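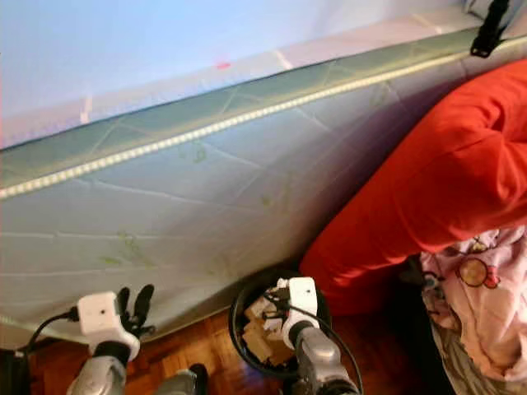
Two arms, one mattress: the grippers down by its lower edge, with the bin standing by.

The brochure for the Flovov gripper shows it holding an egg. They all hold an egg. I have yet to visit a home where the egg was the problem.

So our comparison went to a bedroom, where things are big, limp and badly behaved. We pitted the Flovov against the Iltik, which costs $1,380 a hand to the Flovov's $3,923, and ran both on the same Jullport controller. Each pair got 417 attempts at grabbing, lifting or tugging something made of cloth.

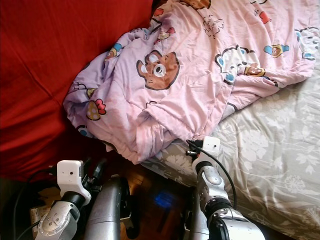

Bedding is a cruel test. A comforter has no handle, and its edge is wherever it happened to land. Cartoon prints make matters worse, at least for the Jullport software, which showed a touching interest in faces and very little in hems. The Iltik pinched harder and let go late, like a relative at an airport. The Flovov was gentler and had to be asked twice.

Cables were the other sore point. Both makers leave you to route your own, and we spent 7 evenings on it before moving to a clip kit from Priedītis that cost less than lunch.

For sheets and blankets I'd buy the cheaper hand and spend some of the difference on clips. For eggs, see the brochure.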